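Notes for the **bedding** folder, mostly so I stop answering the same three emails. I'm Lina Rawashdeh, I look after the linen at the Dolesholm guest house in Vernville, and yes, I really do keep a README for quilts.

## What's in here

- `inventory.csv`: 630 rows, one per item, colour in column two
- `wash-log.csv`: 1190 entries, going back to August
- `folding.md`: my folding notes, still a bit of a mess

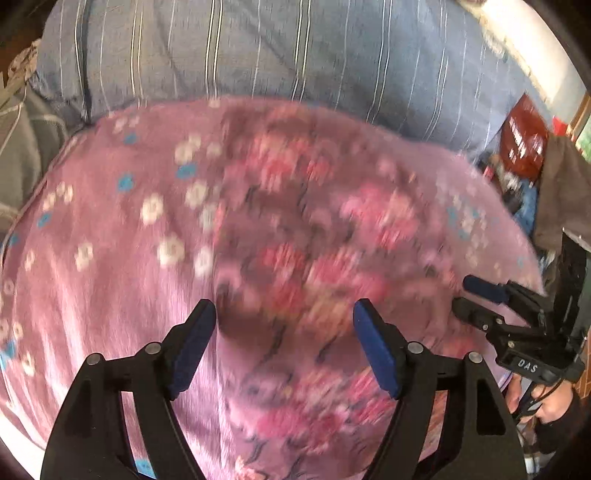
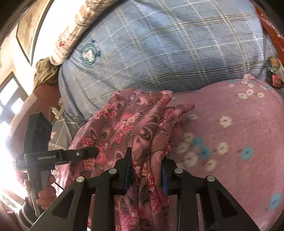

Florals are the hardest thing to log, so please don't just type "pink flowers" and run off! I put the background colour first, then the blossoms, then anything odd about the print. Dusty pink behind the flowers goes in as `pink-dusty`, even when the blossoms themselves are a different colour. If a piece has two prints on it, use both pattern columns (I added the second one for exactly that).

## Folding

Shake it out, bring the long sides together, then thirds. Anything thin gets rolled. Quilts go on the bottom shelf, 14 to a bay, and no higher or the door won't shut.

## To do

- merge the Jafri spreadsheet
- re-tag the stripes, which I've spelled four ways
- wash temps for wool (I've got 50 in there and that can't be right)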